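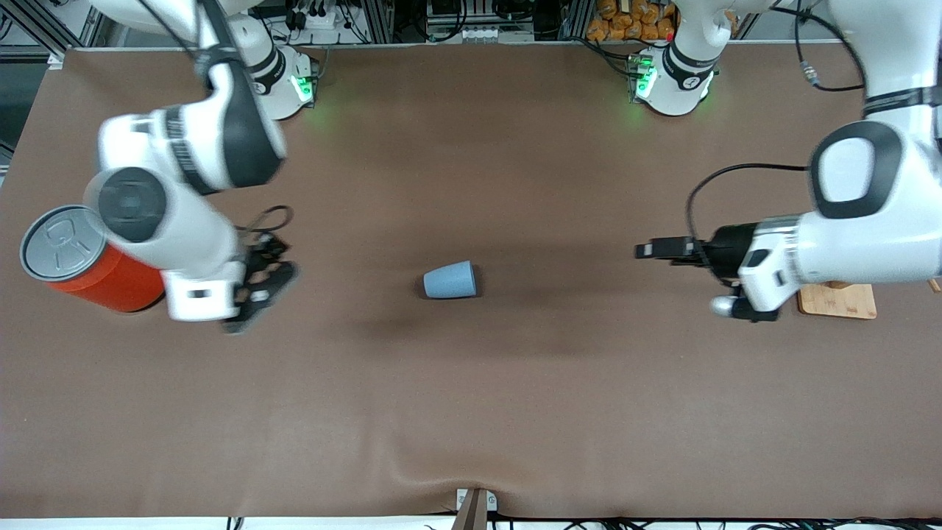 Talk notes, small shops and shelf space. Delia Lungu. Keep it under the half hour!!

Open with the corner store story. 1999, my aunt's place in Cârstea, one cooler, one door. Sunska orange on the top shelf because the Sunska guy gave her the cooler. Pause. Ask who here has a free cooler. Hands.

Point one. Free is rent. You pay it in shelf. Read your cooler contract tonight, esp the part on what share of the door is theirs. Most people never got a copy. Ask for it in writing.

Point two, eye level. Slow down here. Kids' eye level is not your eye level. Go kneel in your own aisle (they laugh, wait). Gum, small bags, anything a seven year old grabs.

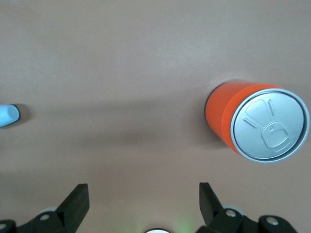
Point three, slow movers. Petgate example. They had 500 items in a shop the size of a garage, cut the dusty ones, gave the room to bread and milk. Don't promise numbers, I dont have theirs for after. Just say they kept the cuts.

Skip the Ornine slide if late. If not: Ornine delivers in 7 days, so order for seven, plus the weekend. December is diffrent, order early, cash gets tight, talk to your supplier before you miss a payment and not after.

Somebody will ask about expired stock. Answer: front-face, date check Mondays, mark down early. Dont get pulled into the tax question, send them to the desk.

Close. Homework: one shelf, one week, write down what sells. Bring the sheet next time. Then questions. Water. Thank the hosts, I forgot last time.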